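The Bread Line at Bullau

The ovens at Bullau go on at two in the morning, and by the time the first customers reach the counter Hedvika Oravec has already been working for most of a shift. She bought the bakery nine years ago from the Šimko family, along with their name over the door, their rye starter and a delivery van that no longer runs.

The town had two other bakeries then. Both have closed. Flour went up, then electricity, and the supermarket on the bypass began baking frozen dough on site and selling it for less than Oravec pays for ingredients.

"I stopped trying to match them," she says. "I make 200 loaves a day. When they're gone, I lock up."

A plain rye loaf weighs 800 grams and takes the better part of a day from mixing to cooling. The dough rests overnight in baskets on a rack by the back wall. Oravec checks it by pressing a thumb into the top and watching how fast the dent fills. In June, when the back room gets hot, she starts later and uses colder water.

Who does the work

Finding bakers has been harder than finding customers. Oravec has hired eight people since she took over, and two have stayed. The hours are the usual reason. One former apprentice now works at Brukell, the packaging plant across the river, where the day begins at seven and the pay is better.

Small food businesses all over the valley tell the same story. The butcher shuts for lunch now. The dairy at Grunotia dropped its weekend route last winter after its second driver retired, and the cafes that relied on it drive out to pick up their own milk.
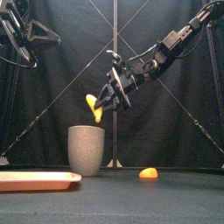
What customers pay for

Oravec raised the price of rye twice in one year and expected to lose people. A few did leave. Most of the regulars kept coming, though many switched to half loaves, and she now cuts them to order - something the Šimkos never allowed.

She has turned down offers to supply two hotels. Either contract would mean a second oven, a loan and another person on nights. For now she would like to fix the roof over the storeroom and take a full week off in the fall.

The shop opens at 6 a.m. The rye is usually gone by ten.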